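# Leave the dishes to the guests

When I came to Australia I was thirty-one and I thought I knew how to be a guest. In the town where I grew up, a guest sits. She eats what is given, she says no two times and yes the third time, and if she stands up to carry a plate to the kitchen, the mother of the house takes it out of her hands. To let a visitor wash something would be a shame for the family. My aunt Gheorghița Grecu once pulled a tea towel from the hands of a priest.

So at my first dinner in Carnegie I sat. Everybody else stood up after the food, all at the same moment, and went to the kitchen with their hands full. I stayed alone at the table with the salt. I was sure that the hostess would come back and be angry with them. She came back and asked if I would like to dry.

I want to argue here for the Australian side, and I know some people at home will not like it. My opinion is that letting a guest do work in your house is a bigger gift than serving her. It took me a few years to believe this.

The old way has a cost, and mostly one person pays it. My mother did not sit down at her own parties. I have photographs of every Easter and name day from my childhood and she is in perhaps 2 of them, both times standing. We praised her for it. We said she had golden hands, and then we asked if there was more bread. A guest in such a house is treated like a king, but a king does not have much conversation with the kitchen.
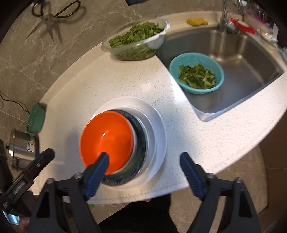
A dish that is not yours is also a kind of introduction. You hold somebody's things, you learn where they keep the forks, you ask which cupboard. In our flat nothing matches, and I used to be embarrassed by this. A bright orange bowl sits on a dark one with a blue pattern on its rim, and under them come a paler dish and a big white plate, and not one of them looks like a relative of the others. At home I would have hidden such a pile before anybody could see it. Now visitors pick things out of it and ask me questions, and I have had better talks over that speckled counter than I ever had in a living room.

My friend Liviu Ardeleanu does not agree with me. He lives over 600 kilometres away, so we disagree by telephone. He says that people work all week, and for one evening they should be allowed to be useless. He says also that I have become lazy and found a philosophy for it. I admit that the second point kept me awake a little.

But about the first point I think he is mistaken. To be useless in another person's home is tiring. You hold your back straight, you look at the bookshelf, you praise the curtains. Give the same person a knife and a bag of beans and his shoulders come down. Last November a man came to us who was new at my husband's work, very shy, and for an hour he answered everything with "yes, lovely". Then I asked him to peel potatoes. By the end of the potatoes we knew about his divorce, his bad knee and his opinion of our council.

There are rules, of course. You should not give a guest the oven tray with the burnt cheese on it, that is for the family. You should not correct how she stacks. If she puts the big spoon in the wrong drawer, you find it on Tuesday and you say nothing. And if someone really wants to sit, let them sit - there are people who carry things all day, and for them Liviu is right.

Last winter my aunt came to stay for 3 weeks. On the first evening I gave her an apron after dinner. She looked at it for a long time. Then she put it on, told me my sponge was a disgrace, and washed everything, talking the whole time about a neighbour I had not heard of since I was a girl. I dried.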